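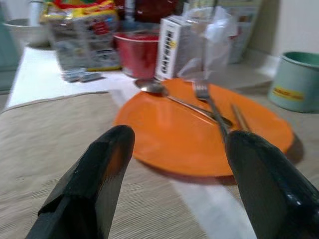
**Ticket:** Dishwasher stops mid-cycle, second floor kitchen
**Opened by:** Nele Stevens
**Assigned to:** Sem Van Rooij
**Priority:** Low (changed to High by Nele, changed to Low by Sem, changed to High by Nele)
**Status:** Closed, see bottom

---

**Nele, 5th April**

The Vallura in the second floor kitchen quits partway through a wash and shows E31. It beeps, waits, and beeps again until someone opens the door. Everything inside is soapy. I've tried turning it off and on, which I'm mentioning so that it doesn't come back to me as advice.

**Sem**

Thanks. Did you try turning it off at the wall?

**Nele**

Sem.

**Sem**

It's a different thing from the button. The button only puts it to sleep.

**Nele**

Fine. Turned off at the wall, waited, turned on. It ran for 31 minutes and then gave me E31. I don't think those are related but I'm putting it in.

**Sem**

The manual on the shelf is for the older model and its codes end at E24. E24 is "call service." I assume E31 is the same idea with more feeling.

Went up to look. What I did:

- Pulled the filter. It had half a tea bag, a sticker from an apple, and a quantity of rice in it.
- Rinsed filter, put it back, ran the short program.
- E31 again, at the same point, just after the first drain.

So it drains once and then has trouble filling. I'm leaning toward the water inlet.

**Valter Arruda**

Adding myself to this one. The third floor machine is fine, if people want to carry things up. Please bring them back down afterward. We currently have most of your mugs.

**Nele**

We know. We've been drinking out of the measuring cups.

**Sem**

Inlet hose: not kinked. Shutoff valve under the sink: open, though it took both hands to confirm that. Pulled the hose off and ran it into a bucket, and got a decent flow for a few seconds, then much less. Put my hand on the valve while it was running and could feel it buzzing.

The little mesh screen where the hose meets the machine was mostly gray sludge. Cleaned it with a toothbrush (new, from the supply closet, please stop asking). Ran the long program at 70 degrees. Got all the way to the second rinse, so that's progress, and then E31.

**Femke Jansen**

Is this the kitchen where they replaced the pipe in October? There was grit in our faucets for a week after that. I'd look at the valve before buying anything.

**Sem**

It is that kitchen. I had already put a new inlet valve for the machine in the Boersma cart. Taking it back out.

**Nele**

How much was it?

**Sem**

I'd like to move on to Femke's idea.

**Nele**

How much, Sem.

**Sem**

400, with the mounting kit.

**Jirayu Hemmin**

Building side here. I shut off the riser for the second floor and took the shutoff valve apart. The washer inside had come loose and was flapping around in there. When the flow picked up it would swing over and cover most of the opening. That would be your buzzing. There was grit behind it as well, so Femke gets the point.

Replaced the valve with a quarter-turn one. Nothing fancy. Water's back on.

**Sem**

Bucket test again: full flow the whole time, no buzz. Cleaned the mesh one more time to get whatever Jirayu shook loose. Ran the following:

1. Short program, empty. Finished.
2. Long program, 70 degrees, empty. Finished.
3. Long program, full load. Finished. One lid had flipped over and filled with water, which I consider outside the scope of this ticket.

Leaving this open for 2 days in case it sulks.

**Valter Arruda**

Mugs are in a box outside your kitchen. One of them isn't yours but we don't want it.

**Nele**

Two days, no E31. It did beep last night, but that was the end-of-cycle beep, which none of us had ever heard before.

**Sem**

Closing. Notes for whoever gets this next time:

- E31 on this model seems to mean it didn't get enough water in time. I've written that in pencil inside the cover of the wrong manual.
- Check the wall valve first. If it hums, call Jirayu.
- Mesh screen unscrews by hand, counterclockwise. Have a towel ready, more than one.
- Rice goes in the trash.

**Status:** Closed
**Parts used:** one shutoff valve, one toothbrush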